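# About Pikorell

Pikorell is a consumer research firm. We run surveys and household spending diaries, and we write reports on what people buy, what they put off buying, and how they feel about their money while they do it.

Calum Cowie and Adel Zaki started the company after working together on a grocery panel. The first Pikorell questionnaire went to 469 households and had far too many questions in it. Response rates fell off after page four. We still keep a copy, and new staff read it in their first week.

## What we do

Most of our work falls under one of these headings:

- **The Household Panel.** 900 adults answer a short survey every month. It covers spending, saving, debt, job security and plans for larger purchases.
- **Spending diaries.** Smaller groups write down every purchase for 20 days. Diaries are slow and they cost more, but they catch the small things people forget in a survey.
- **Custom studies.** A client brings a question and we design the study around it. Starudix, our survey software, was built for this work and is now used on everything.

Every May we publish a free report on how different age groups split their time between work, family and rest. The tables can be downloaded along with the text.

## How we work

Panel members are paid for each survey they complete. They can skip any question and leave at any time. We don't sell names, addresses or phone numbers, and clients see results only in grouped form.

We print the full wording of every question at the back of each report. If a group is too small to say much about, we leave it out of the charts - clients sometimes push back on this, and the answer is the same.

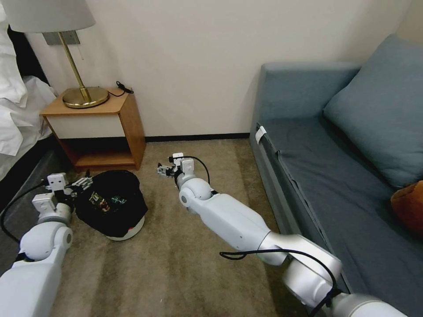
We don't do political polling. We get asked every election year and we pass those calls along to other firms.

## Who we work with

Our clients are mainly retailers, credit unions and trade groups. Skinico has commissioned a yearly study of personal care spending since our second year. Khương, a family-owned restaurant group, uses our diary studies to look at weekday lunch habits.

## Contact

For custom studies, write to Adel Zaki through the form on our Contact page. Calum Cowie handles press requests and questions about the May report. Panel members should use the help link at the bottom of any survey email. We reply to panel messages within 4 business days.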